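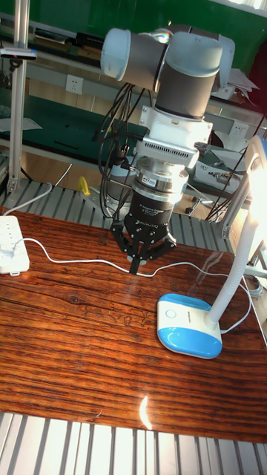 Lamp task, three-finger hand over the table, power button side up.

Mar 28, 2018 – posted by the notebook keeper, Ruddock bench
3 min read

OK, catching up on the notebook because I let it slide again (sorry, everybody on the Fallville side who reads these). We're on the lamp task now! For anyone who missed the last meeting, the Ladness challenge sheet gives us a list of household chores and each team picks one to do with an arm. We picked "switch on a desk lamp, then move it to a marked spot," mostly on the theory that a lamp doesn't roll away like the tennis ball did in January.

So far I've logged 176 tries across both arms. That sounds like a lot, but plenty of those were me fixing one number and hitting go again. The pressing part is in decent shape. The button is a nice big round target on top of the base, and I've been coming straight down on it with one fingertip and the other two tucked up a bit. Slow approach for the last 9 mm, then stop on force. If you leave the force limit where the Clalto starter code puts it, the whole lamp scoots backward, so please use the value in our shared file and don't "clean it up" again!!

The camera side is fussier. With the lamp lit, the bright patch on the tabletop keeps getting picked up as an object, and the finder happily reports a second lamp. I tried turning exposure down, which fixed the patch and lost the white cord completely. Next thing to try is a mask over the middle of the table – ugly but quick. If somebody wants to do it properly with two exposures, be my guest, I'll buy the chips.
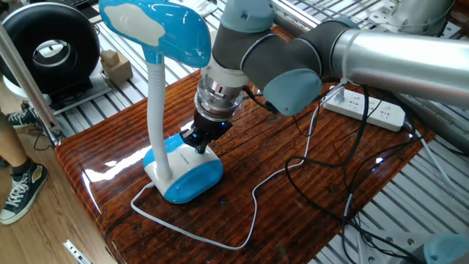 Grasp planning is where I spent most of the afternoon, and I have opinions. My first plan was to take the lamp by the stem, which seemed so obvious, and it's a terrible idea, the gooseneck bends and the head swings all over the place. So now we go for the base, with the two fingers closed near where the neck comes in, and I like that a lot better. Approach angle matters more than I thought it would. Too steep and the wrist wants to be where the neck already is.

Then there's the cord. It makes a big arc across the wood before it gets back to the power strip, and the planner knows nothing about it, so I'm adding a keep-out strip along the table and capping the move at 200 mm for now. We can go longer once I trust it.

To do before next meeting:
– mask for the bright patch
– rerun the base grasp from 6 start poses, write down EVERY result, even the dumb ones
– put both arms' logs in the same format (mine are the messy ones, I know)
– ask the Ladness people if the lamp has to stay lit during the move, the sheet doesn't say

I also want to try handing off from one arm to the other, but that's dessert.

Ruddock Robotics Club notebook | Contact the club desk | © 2018 | Back to top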